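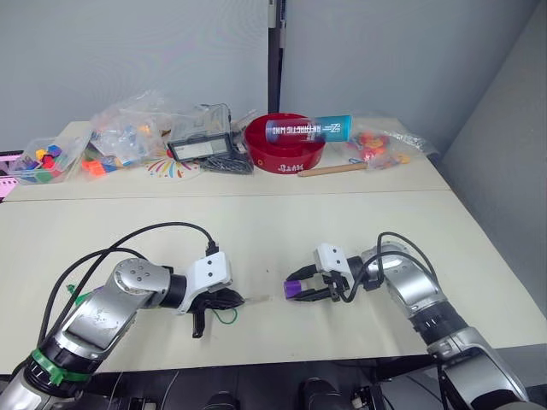 Two robot arms at a table. The arm on the right holds a small purple object in its gripper.

How Does a Robot Know What to Do?
From the Flimcombe Learning Pages, for readers ages 8 to 11

A robot arm is made of metal, motors and cables. None of these parts can make a decision. The decisions come from software, the set of instructions that runs on the robot's computer. The software for a pair of arms has several jobs to do, and each job is handled by its own program.

Seeing
The first job is called perception. A camera sends pictures to the computer, but to a computer a picture is only a very long list of numbers. The perception program studies those numbers and looks for edges, shapes and patches of color. A purple object on a pale table is fairly easy to find. A clear plastic bag is much harder – light passes through it, and the computer may see the toys inside and miss the bag.

Planning
Once the program has found the object, a second program makes a plan. Where should the gripper go? Which way should each joint turn? An arm can often reach the same spot in many different ways, and some of those ways would bump into a bowl or into the other arm. In one exercise at the Sturnell workshop, the planner tested 416 paths before it chose one.

Try this: touch your nose with one finger. Now do it again with your elbow held high. Your finger ended in the same place, but your arm took a different shape. A planner has to choose between shapes like these.

Moving
The third job is called control. The control program tells each motor how far to turn and how fast. Sensors in the joints report back, and the program compares the report with the plan. If a joint is a little behind, the motor is told to turn a little more. This checking happens many times every second.

Two Arms, One Table
Working with two arms requires extra care. Both arms must follow the same clock and share the same map of the table. Suppose one arm is to hand an object to the other. The first gripper must not open until the second has closed. Programmers call this a handover, and they write rules for it very carefully.

"Children often ask me which arm is in charge," says Despina Berisha, who teaches the November robotics course at Flimcombe. "I tell them to look for the program that is giving both arms their orders."

Words to Know
Gripper: the part of a robot arm that holds things.
Joint: a place where the arm can turn or bend.
Sensor: a part that measures something and reports it to the computer.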